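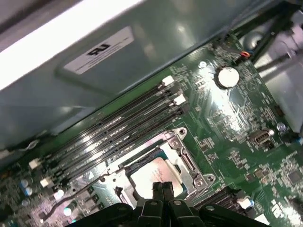
By the Restelero Workshop Desk | September | 77 shares | 11 comments

Turning a retired office desktop into a backup machine

This page covers the setup of a single backup machine for a small office or a household with several computers. The machine pulls copies of shared folders at night, keeps older versions for a set period, and writes a second copy to a removable drive. It assumes a working desktop computer, a wired network, and some comfort with a command line. It does not cover mail servers, databases, or phones.

The examples use our own naming. The backup machine is called Helia. The computer that holds the shared files is called Lubis. Replace both names with your own wherever they appear.

Before you start

Decide what has to be backed up. List the folders by path, with the size of each one next to it. Leave out anything that can be downloaded again, such as installers and operating system images. Leave out caches and temporary folders as well. In the Esell office, the first list included a download folder that was larger than the accounting, design, and correspondence folders combined. Removing it from the list shortened the nightly run more than any later change.

Next, decide how far back you need to go. Two separate questions are involved. The first is how quickly a deleted file is usually missed. The second is how long you are required to keep certain records. A backup answers the first question. The second belongs to an archive, and an archive should be a separate set of folders with its own schedule. Mixing the two leads to a backup drive that can never be cleaned up.

Write both decisions down in a plain text file. Keep it on the backup machine and print a copy.

Choose the drives

Use one internal drive for the operating system and a different one for the backup data. The system drive can be small. The data drive should be at least twice the total size of the folders on your list, and more if the files change often. Large video files that are edited every day use up space quickly under any version scheme.

Do not reuse a drive of unknown history for the data. An old drive is acceptable for the system, which can be reinstalled in an evening. Run a full surface test on the data drive before the first backup. The test can take all night on a large drive. Start it at the end of the workday and read the result in the morning. 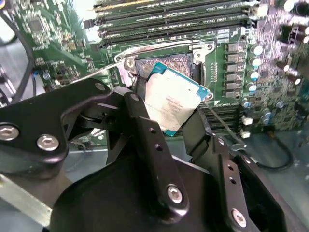
Install the operating system

Install a minimal version of a Linux distribution that receives long-term updates. Skip the graphical desktop. During setup:

– Set the host name (helia in our case).
– Create one administrator account with a long passphrase.
– Turn on the remote shell service.
– Turn on disk encryption for the data drive only, unless someone will always be present to type the passphrase at startup.

After the first restart, apply all pending updates and restart again. Assign a fixed address in the router's reservation table. A fixed address set on the machine itself also works, but it tends to be forgotten when the router is replaced.

Set the clock to synchronize over the network. Version folders are named by date and time, and a clock that drifts will produce folders in the wrong order. The cleanup step described further down relies on that order.

Create the backup account

The backup machine should reach out to the file computer and collect the files. The file computer should have no write access to the backup machine at all. If Lubis is infected with something that encrypts files, it then has no path to the copies stored on Helia.

Create an account named backup on each machine. On Helia, generate a key pair for the account and copy the public key to Lubis. On Lubis, give the account read access to the listed folders and nothing else. Test the login by hand:

ssh backup@lubis ls /srv/shared

The command should print the folder listing with no password prompt. Then test that the account cannot write:

ssh backup@lubis touch /srv/shared/test

This should fail with a permission error. If it succeeds, correct the permissions before going on. Delete the test file if one was created.

Write the nightly job

The job has three parts: a copy, a check, and a log entry. We use rsync for the copy, with the option that links unchanged files to the previous version. Each night's folder looks complete, but only the changed files take up new space.

Keep the list of folders in a separate text file, one path per line. The script reads this file. Adding a folder later then requires no change to the script, and the person adding it does not have to understand the rest.

The check compares the number of files on both sides and stops if the new version contains far fewer files than the last one. Our threshold is 200 files. A smaller office would use a lower number. When the check stops the job, the previous version is left untouched and the log receives a line beginning with STOP.

Schedule the job for a time when nobody is working and no updates are planned. Ours starts at 11 p.m. Make sure that Lubis is not set to sleep before then. A sleeping file computer is the most frequent cause of a failed run, and the log will show it as a connection timeout.

Run the script once by hand before you schedule it. The first run copies everything and will be slow. Let it finish. 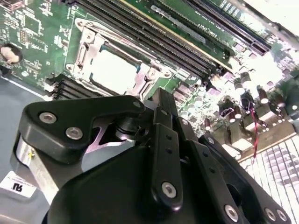
Set the retention rules

Our rules are simple. Every version is kept for two weeks. After that, one per week is kept for three months. After that, one per month is kept until the drive reaches the space limit.

The cleanup script deletes the oldest monthly version first. It must never run on a night when the copy failed. Place the cleanup command after the copy and make it depend on the exit status of the check. A cleanup job with its own separate schedule will go on deleting old versions for weeks while no new ones arrive, and this can go unnoticed for a long time.

Set the space limit below the full size of the drive. Many file systems slow down badly when they are almost full.

Add the removable copy

A backup in the same room as the original protects against deletion and drive failure. It does not protect against fire, water, or theft. Use two removable drives and swap them once a week. One stays connected to Helia and the other is stored in a different building. Label each drive on the case and give the file system the same name as the label.

The removable copy needs only the latest version. Encrypt it. Store the passphrase on paper, apart from the drives, where at least two people can get to it.

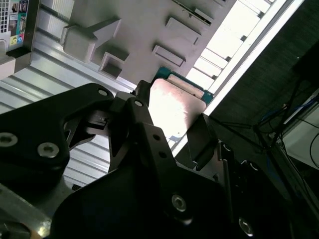

Internal drive changes should be planned in advance, with a short maintenance sheet kept next to the machine. The sheet lists the shutdown command, the serial number of each drive, which bay it sits in, and the tools required. Note the type of every fastener you had to remove. Silver hex screws like the ones set in the black parts in the photo call for a hex tool of the right size, and it is annoying to find out at the start of a maintenance window that the only driver in the drawer is a Phillips. Tape the spare screws in a small bag to the back of the sheet. After any drive change, run the nightly job by hand and read the log before closing the case.

Test a restore

Pick a folder at random and restore it to a temporary location. Open several files of different types. A file that has the right name and the right size can still be damaged. Our last test used a folder of 1800 scanned invoices, and opening a handful from the start, middle, and end of the list took a few minutes.

Then restore one file from the oldest version on the drive. This confirms that the linked versions are intact and that the permissions allow reading. Record the result in the log with the initials of the person who ran the test.

Repeat the test every three months, and have a different person do it each time. If that person cannot complete the restore from the printed instructions, correct the instructions.

Common errors

Connection timed out: Lubis is asleep, switched off, or has a new address. Check the router table first.

Permission denied on some files: The files were created by an account whose group the backup account does not belong to. Fix the group on the parent folder and apply it to the contents.

No space left on device: Check the inode count as well as the free space. Large numbers of very small files can exhaust the inodes while plenty of space remains.

STOP line in the log: Look for a folder that was moved or renamed. If the change was intentional, run the job once by hand with the check turned off, then turn it back on.

77 shares
11 comments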